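Section 4. Preparing the Arm for a Visitor Demonstration

Applies to: Studireck demonstration units, Valtbridge site
Revision date: 1 October 2018

4.1 General

Complete this section before each open day or scheduled visit. The host for the day is responsible for steps 1 to 7. Questions about the arm go to Igor Hrnčiar. Questions about visitor bookings go to Marcela Štěpánek, extension 3436.

CAUTION: Keep visitors out of the marked area whenever the arm has power.

4.2 Set-up

1. Confirm that the visit is listed in the Hudec booking log.

2. Close the gripper fully and check the view from the wrist camera. Both fingers must be visible, with the tips pointing toward the work area.

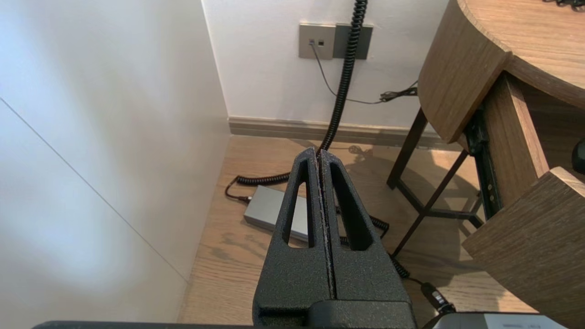 3. Trace each cable on the floor by eye, from plug to plug. Do not move a cable while the arm has power.

4. Check the wall outlet plate. On the two-port module, one port carries the thin black cable. Leave the second port free for the host's laptop.

NOTE: The darker module on the plate is not used in this procedure.

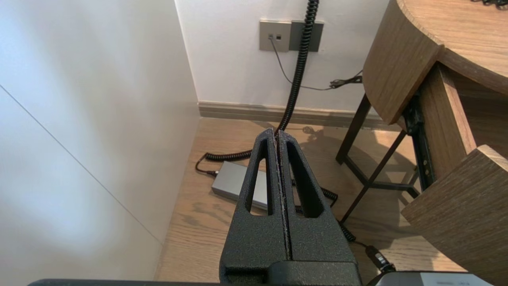 Figure 4-2. Gripper closed, with the power adapter and coiled cable on the floor beside the desk.

5. Load the demonstration program, Indemine, and select the slow speed setting. The pause between movements is set to 1000 milliseconds at delivery and should not be shortened for visitors.

6. Run the program once with no visitors present. If the arm stops with code 2691, press Reset and repeat the run. If the code returns, cancel the demonstration and notify Mr. Hrnčiar.

4.3 During the Demonstration

7. Explain to the group that the screen shows the work area from the wrist of the arm. Visitors often need a moment to adjust to this view, and the host should allow time for it before starting the program.
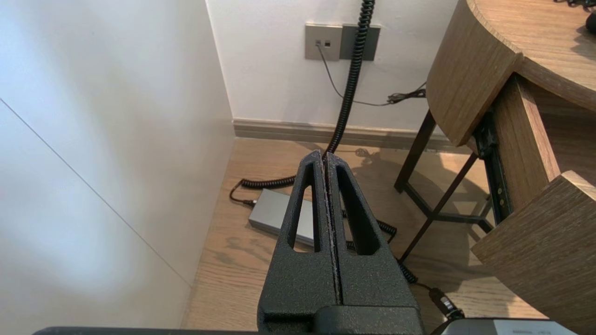

The host should then name each movement before it takes place and stay within reach of the stop button. Questions may be taken at any pause. Groups arriving for the November open day will follow the same order, with one host at the arm and one at the door.

4.4 After the Visit

8. Stop the program, turn off power to the arm, and enter the end time in the booking log.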